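# On Loan

My neighbor has my ladder. I have his pressure washer, his good cooler and a hardback biography of a shipping magnate that I never asked for and will never read. Neither of us has mentioned any of this in 14 months. We wave to each other across the driveway like two small countries with a disputed border and decent trade.

I've been thinking about borrowing since February, when I opened the hall closet to look for a flashlight and realized how much of what fell on me belonged to other people. There was a casserole dish with a strip of masking tape on the bottom and a surname on the tape. There was an umbrella too handsome for me to have bought. There was a waffle iron, and I can remember the day I carried it home, the weather, the promise I made on the porch ("Sunday at the latest!"), everything except which porch it was.

Most of us consider ourselves lenders. Ask at any dinner and you'll hear about the tent that came back with one pole, the drill that never came back, the cousin and the truck. You could eat out for a year on other people's stories of what they lent. What you won't hear is the other half, which must exist, because all those drills went somewhere.

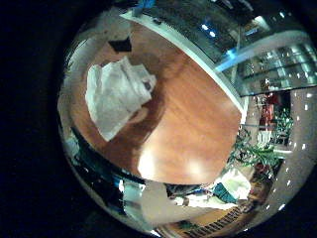

The trouble starts with the phrase "no rush." It's meant as kindness and it works like anesthetic. A library book has a date in it, and for all the grumbling, people do bring library books back. A pie plate lent with no rush has no date at all. It spends a week on the counter, where you see it every morning and think, I must return that. Then it moves to the top of the fridge, and you think it less. By summer it's in the cupboard with your own pie plates and you've made a quiche in it.

After the quiche, you're in trouble. You have used the thing. You have, in a sense, moved in. Taking it back now would mean explaining the interval, and the explanation gets longer each week you spend composing it. I know a man who bought a second, identical pair of hedge shears, a Cutus with the long handles, so that he could return a new pair and keep quiet about what he'd done to the first. He was so late with the new pair that the lender had moved to another state. He now owns two sets of hedge shears and rents an apartment.

Tzu-hsuan Yeh takes a harder line. She runs the lending shed in Condside, a town of 700 households and one traffic light, and she has spent a good part of her adult life getting wallpaper steamers back out of people. The shed stands behind what used to be Sithole Hardware, and the old sign is still up, so every so often somebody comes in wanting to buy paint.

"I don't say no rush," she told me. "I say the fourth. If they ask the fourth of what, I know what kind of borrower I've got."

The shed does have a computer system, a booking program named Flodus that arrived with a grant and a welcome packet. Flodus sends a reminder the day before an item is due, another on the day, and then one every morning until the end of time. Yeh turned it off within a month. The reminders, she found, were making people worse. They'd get to the fifth or sixth message and become so ashamed that they stopped coming down that side of the street. One woman had been doing her grocery shopping in the next town over a pasta machine.

So Yeh went back to a ledger and a telephone. The ledger is green, with a pencil on a string, and you have to write your own name in it with her watching. The phone call, when it comes, is never about the object. She'll call to ask how the kitchen turned out. She'll want to know if the baby is sleeping. She has never once, she says, brought up the sander, and the sander is generally on the step by evening.

I tried this on my neighbor. I asked him how the gutters were looking. He said they looked great, thanks, and asked whether I'd had a chance to get into the shipping magnate.

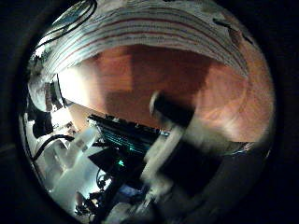 Some things are easier to bring home than others, and the difference has little to do with what they cost. Large objects go back. You can't mislay a cement mixer, and your spouse will have views on it. Clothes go back fairly well, and children are returned almost without exception. What vanishes is the small stuff that looks as though it came with the house. Cables are the worst of it. Take the black one up there, running in loops along the edge of all that white with the thin red and gray stripes: it could be anybody's, and so could every cable I've got in the drawer by the stove. I've lent cables and I've borrowed cables and I couldn't pick mine out of a lineup. Yeh won't stock them. She had a box of extension cords once, and it emptied in a season and then, mysteriously, filled up again with different ones.

Food containers are a separate economy, with its own rules and a weak currency. A glass dish with a matching lid is a loan and will be remembered as one at your funeral. A tub that once held sour cream is a gift, even if the giver says she'd like it back, and she does say so, and she means it. In between lies a wide gray region of plastic boxes with snap lids, where the custom in my family is to return one box of about the same size in no particular condition. My aunt held that a dish should never come back empty. This sounds generous until you've lived under it. I once kept a bowl of hers for most of a winter because I couldn't think what to put in it, and when I finally brought it over with lemon bars inside, she sent me home with the lemon bars in a different bowl.

Then there are books, which people lend for reasons that have nothing to do with reading. A lent book is a message. It says I thought of you, or you should hear this, or in the case of the shipping magnate, I was clearing a shelf. The borrower is left holding both an object and an assignment. You can't give it back unread, you can't say you read it, and you can't lend it on, though I've considered all three in a single afternoon. I asked Yeh whether the shed takes books. She said it took one, a guide to keeping bees, and it was returned in perfect order by a person who'd been stung twice, so she felt the system had been tested enough.

What she does keep is an amnesty. It falls on 14th March, for no reason she could give me except that the weather has usually turned and people have found things in their garages. You leave the item at the door before she opens up. There's no ledger that day and she makes a point of arriving late, with coffee, by the long route, so that anyone still on the step has time to get around the corner. Last year brought in a tile cutter, most of a croquet set, a christening gown and a punch bowl that wasn't the shed's at all. Somebody had evidently decided that if they were coming clean, they might as well come clean in general. She put the punch bowl in the window. It was claimed the same day by two different families, and that dispute, she said, is now the most active social relationship either of them has.
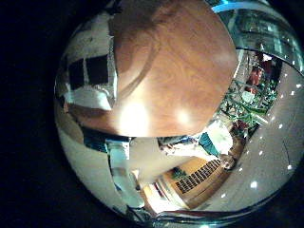

*A glossy wood surface, catching the light.*

I drove home from Condside feeling reformed. I took everything out of the hall closet and sorted it by owner, and where I didn't know the owner I sorted it by how bad I felt. The casserole dish went back first. Its surname belonged to a couple three streets over, and the man who answered the door looked at the dish for a while and said they'd borrowed it themselves, from his sister, and had been telling her for years that they didn't have it. He asked if I could possibly hang on to it. We discussed this on his step, at some length, with the dish going back and forth between us. I have it here.

The umbrella I've given up on and am now carrying in the rain. The waffle iron made the rounds of four porches, and at each one I was invited in and told it wasn't theirs, and at the last I was fed, and left with a slow cooker I'm to have back by the end of the month. They were specific about the date. I wrote it on masking tape and stuck it to the lid, and then, having the tape in my hand, I wrote my own name on a few things as well.

That left the neighbor. I rolled the pressure washer up his driveway early, with the cooler balanced on top and the magnate inside the cooler. He wasn't home. My ladder was, though, leaning against the side of his garage with a hanging basket on every second rung and some kind of vine well established up the left rail. It looked better than it ever had at my place. I stood there for a minute, and then I took the book out of the cooler, left the rest, and went home to read the first chapter. It opens in a shipyard. So far he hasn't bought anything.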